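Putow Forum > Learning Systems > Collecting Demonstrations

Thread: How many sim demos before you stop and train?

marshpotter
Hi all, long-time reader and not much of a poster, so bear with me. I've been gathering demos for a pick and place policy in simulation for most of November. The task is plain as can be, banana onto a plate, and I drive the arm myself with a Yeon hand controller. I'm at 2,875 kept episodes and my gut says keep going, but my evenings say otherwise. When do you all call it enough?

tidewater_lou
Welcome out of the shadows! My answer is that you went past enough a good while ago. I'd have trained at a few hundred, watched where the policy fell down, and then gone back to collect only those cases. It feels like slacking, I know, but you learn so much more about what to record once you've seen the thing fail a little.

gravelbean
I'm going to disagree with Lou here, and I say it fondly. Early training on a small set sent me chasing problems that went away by themselves once I had more data. I lost 2 weeks to a "grasp bug" that was only a thin spot in my starting positions. If you have the patience, collect broadly first.

marshpotter
Thank you both, this is already more help than I've had all month. I should say more about the setup, and maybe you'll spot something silly. The plate is white on a white table, which I chose because I liked how clean it looked, and now I wonder about it. The juice carton stays at the far end and isn't part of the task.
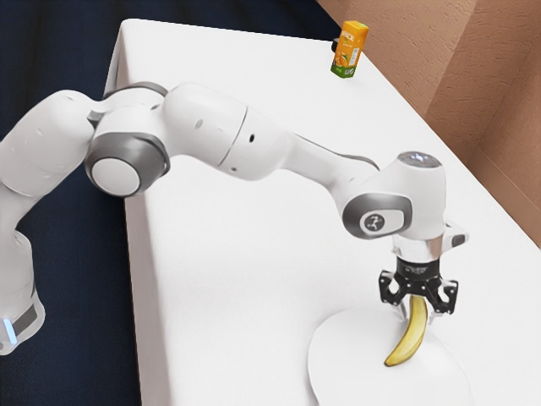

I shuffle the banana's starting spot every episode, but the plate only moves every 10 or so, mostly out of laziness. I also throw away anything where I fumbled the grasp and had to try again, so what's left is very smooth. My partner walked by last night and said it looked like I was practicing piano, and I suppose that's how it feels by the end of an evening.

tidewater_lou
Oh, please don't throw the fumbles away! Those are the best thing you've got. A policy that has only ever seen a perfect grasp has no idea what to do after a bad one, and it'll sit there opening and closing on air. Keep any episode where you recovered, and toss only the ones where you gave up.

gravelbean
Lou and I agree on that one, mark it down — with one small caution. Tag them. If half your set is second attempts, the policy can pick up the habit of missing first. I keep mine to one in 9 and it's been fine.
And move that plate more often.

hollis_sim
Jumping in about the white on white. I'd leave those episodes in and add a batch with a few different table colors and some varied lighting. We did this with the Latach exporter, which lets you replay the recorded joint motions and render them again under new looks, so you don't have to drive everything a second time. It took one long night of rendering and no driving at all.

marshpotter
Rendering again never crossed my mind, and I could hug you. Does it work with Nundex logs? That's what I've been saving to.

hollis_sim
It does, as long as you saved object poses along with the joints. If you only kept the camera frames, I'm afraid you're out of luck.

marshpotter
Poses are in there, I just checked. So I'm going to dig the fumbles out of the discard folder, start moving the plate every episode, and train one small run tonight to keep Lou happy. Gravelbean, I'll keep collecting too, I promise.

gravelbean
Fence sitter! Post your curves when you have them, and tell us which plate positions it likes least.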